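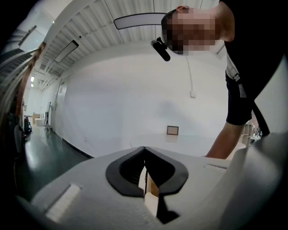

Why did the second batch of walnut ink come out so much darker than the first? Soaking the hulls for 16 days before any heat went near them made nearly all the difference.

June 30, 2018

Love this batch! The January ink was a thin tea brown that needed three coats to show up on the Zesora paper. Now one pass of the brush gives a deep, warm brown with a reddish edge where it pools.

Recipe as made: 600 g dried hulls, 3000 ml rainwater, lid on, stirred every morning. Simmered very low until it coated a spoon, then strained twice through old cotton. Gum arabic went in while it was still warm – a bit too much, I think, as the thick strokes have a slight shine. Half the gum next time.

Waltraud Sutter tried it with her pointed nib and got hairlines I can't get near. She wants a bottle for the Rozīte map lettering. On the cheap pad it feathers badly, so keep it away from that.

One clove per bottle against mold. Swatches are taped inside the back cover, and the strip in the south window stays up until the fading check. Still to try: a pinch of iron in a small jar, on the side.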